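스타로프, 창업 경진대회 '플레미츠' 본선 진출… 2158개 팀 가운데 24개 팀 선정

2019-09-09

산업용 부품 조립 소프트웨어를 개발하는 스타트업 스타로프(Stalov)가 창업 경진대회 플레미츠(Plemitz) 본선에 올랐다. 주최 측은 올해 대회에 2158개 팀이 지원서를 냈으며, 서류 심사와 화상 면접을 거쳐 24개 팀이 본선에 진출했다고 밝혔다.

스타로프는 지난 3월 예비 접수 기간에 지원서를 제출했다. 당시 제출한 자료는 사업계획서와 재무 계획, 제품 시연 자료였다. 서류 심사를 통과한 뒤에는 심사위원 세 명과 화상으로 면접을 치렀고, 이후 고객사 의견서를 추가로 냈다.

플레미츠는 창업 5년 이내의 기업을 대상으로 하는 대회다. 평가 항목은 시장성, 기술 완성도, 팀 구성, 자금 운용 계획의 네 가지이며 이 가운데 시장성의 배점이 가장 높다. 본선 진출팀은 6주 동안 멘토링을 받은 뒤 최종 발표회에서 순위를 가린다. 멘토링은 팀별로 일정을 정해 진행하며, 해외에 있는 팀은 온라인으로 참여할 수 있다.

심사위원장을 맡은 시마 사치데바(Seema Sachdeva)는 "올해는 제조 분야 지원이 예년보다 늘었다"며 "매출 규모보다 고객이 비용을 낼 이유가 분명한지를 먼저 봤다"고 말했다. 그는 면접에서 떨어진 팀에도 항목별 점수와 짧은 의견을 보냈다고 덧붙였다.

스타로프의 공동 창업자 위안 쿠말로(Wian Khumalo)는 지원 과정에서 가장 오래 걸린 부분으로 재무 계획을 꼽았다. 첫 원고는 58쪽이었으나 분량 제한에 맞춰 여러 차례 줄였다. 쿠말로는 "제품 설명은 금방 줄였는데 비용 가정은 하나를 빼면 다른 표까지 고쳐야 했다"고 전했다.

이번 본선에는 물류 업체 오키코(Okico)와 식품 포장재 업체 짓프라파이(Jitpraphai)도 이름을 올렸다. 오키코는 소규모 창고의 재고 관리 서비스를, 짓프라파이는 회수해 다시 쓰는 포장 용기를 사업 모델로 제시했다. 두 회사 모두 이 대회 본선 진출은 처음이다. 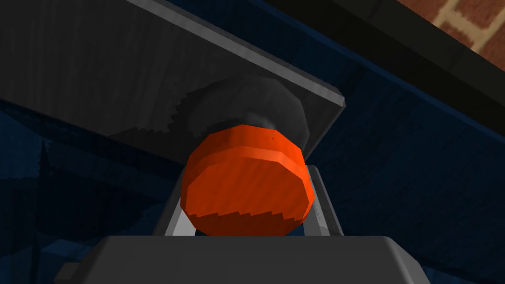
스타로프는 최종 발표에서 중소 제조업체를 겨냥한 월 구독 요금제를 중심으로 사업 계획을 설명할 예정이다. 발표 시간은 팀당 10분이고 질의응답은 별도로 진행된다. 제품 소개 부분은 짧게 구성하기로 했다. 나머지 시간은 고객 확보 방안과 해외 판매 계획에 쓴다. 사업 개발을 담당하는 아르티 조시(Aarti Joshi)가 발표를 맡고, 쿠말로는 기술 관련 질문에 답한다.

최종 발표회는 일반에도 공개된다. 방청을 원하는 사람은 대회 누리집에서 사전 등록을 해야 하며, 좌석은 신청 순서대로 배정한다. 최종 순위와 심사평은 발표회가 끝난 뒤 같은 누리집에 게시된다.

최근 소식
- 플레미츠 본선 멘토단 명단 공개
- 오키코, 창고 재고 관리 서비스 시범 운영 시작
- 창업 지원서 재무 계획 작성 시 자주 나오는 질문
- 인터뷰: 아르티 딕시트가 말하는 초기 기업의 첫 고객

이 사이트는 이용 환경 개선과 방문 통계 분석을 위해 쿠키를 사용합니다. 쿠키 설정은 브라우저에서 언제든지 변경할 수 있습니다.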